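Viltberg green bench mat

Product group: workbench covers
Maker: Viltberg
Sold by: Zemora Workshop Supplies, Pronham

The Viltberg is a plain green mat for tables where people unpack, sort, glue or repair small things. It protects the table top from scratches and it gives a calm background, so a small screw or a piece of clear plastic is easier to find again.

The mat is 2 mm thick and lies flat by its own weight after one night. We deliver it rolled, with the green side out. If the corners still stand up, roll the mat the other way for some minutes and lay it down again. On a large table we advise to fix the far edge with small clamps. Clear clamps are a good choice – they do not take the attention from the work. Put a strip under each clamp so that it leaves no mark. The clamps are not in the price.

Cutting
You can cut the mat at home with a sharp knife and a metal ruler. Draw the line on the back side first, and cut in two or three light passes.

Cleaning
Wipe with lukewarm water and a little soap. Rests of tape come off with the finger – please do not use thinner. Do not put hot tools directly on the surface.

Order details
Article number: 113
Colour: green on the face, grey on the back
Guarantee: 3 years
Delivery time: 2 weeks

The older mat from the Kekana series is no longer made. Customers who have the Kekana can lay the Viltberg beside it, the thickness is the same, but the green is a bit darker. Samples in postcard size are free, please write to us with your address.

Prices on this page were last changed on 20/11/2019.
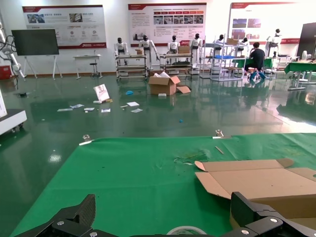

Green mat on a large work table, with small clear clamps along the far edge.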